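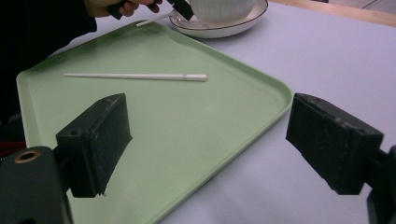 Open fingers over the green tray, with one white stick lying on it.

How to lay a small table with the Nudel hand-held grippers

Updated 24th November

The Nudel kit is sold by Stinora as a pair of grippers you hold yourself, one in each fist, like a lobster with a mortgage. You do the job, the grippers record how you did it, and a robot is later expected to learn from your example. It is a touching amount of faith to place in somebody who has just dropped a chopstick.

I have been using a pair since May. The printed guide covers charging, pairing and the warranty in some depth, and gives table laying half a page. What follows is the other half.

What you need

The two grippers and their cables. A plain cloth. A tray with a low rim. A cup or a bowl, something round to stand it on, and a few thin things such as chopsticks. The Prostia crockery pack has all of it and is perfectly nice, but your own cupboard has all of it too.

Before you start

1. Put the cloth on and pull it flat. A crease you would never notice by hand will stop a saucer dead.

2. Place the tray close to you and leave the back of the table for the crockery. Don't fuss over getting it square. If every one of your takes has the tray in the same spot, the robot will learn that spot and very little else.

3. Run each cable off its own side of the table. Crossed cables are fine until the moment you reach for something, and then you are wearing them.

4. Set the grip force to 80 in the Espinoza app. It ships at 500, a setting I can only assume was chosen by somebody who dislikes teacups.

5. Open and close both grippers a few times and watch the readout. It should return to the same number when fully open. If it wanders, recalibrate now and save yourself an afternoon.

Doing the job

6. Start with the plate or saucer. Take it by the rim, one finger above and one below, lift it a little and put it down at the back. Sliding it is tempting and goes badly on cloth.

7. Next comes the cup or bowl. Come at it from the side, low down, and close slowly. Let go completely before you move away - the fingers like to hang on to a rim, and you will take the crockery with you.

8. Spoons go in by the handle. Rest the bowl of the spoon inside first, then let the handle down against the rim.

9. Now the chopsticks. A thin stick lying flat on a tray is the hardest thing in this whole exercise, and I say that having also tried grapes. Tilt your wrist so the finger tips touch the tray on either side of the stick, press down very lightly, then close. Pick it up near the middle. Near the end, it swings.

10. Finish every take with both grippers open and off the tray, and hold still for a moment before you stop recording. The app uses that pause to find the end.
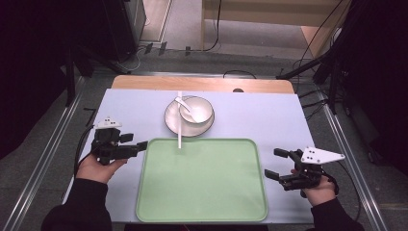 Spoon in the bowl, tray clear, one gripper on each side.

When it goes wrong

The app says it has lost a gripper. Look at the white marker plate on top. Your sleeve may be over it, or you have turned your wrist so far that the dots face the wall. Roll the sleeve up and turn back.

The stick keeps rolling away. Wipe the finger pads with a damp cloth. They gather dust at a remarkable rate and lose their grip as they do.

Your takes are getting slower. Stop and have tea, using hands.

How many takes?

The guide recommends 2,000 for one task. I gave up at 536, kept the tidy ones, and uploaded those.

Is it worth buying?

If you have a robot arm waiting to be taught, yes. The grippers are light, the app mostly behaves, and Stinora sells spare finger pads separately. The cables are too short for a deep table, so order the longer pair at the same time and pay the postage once.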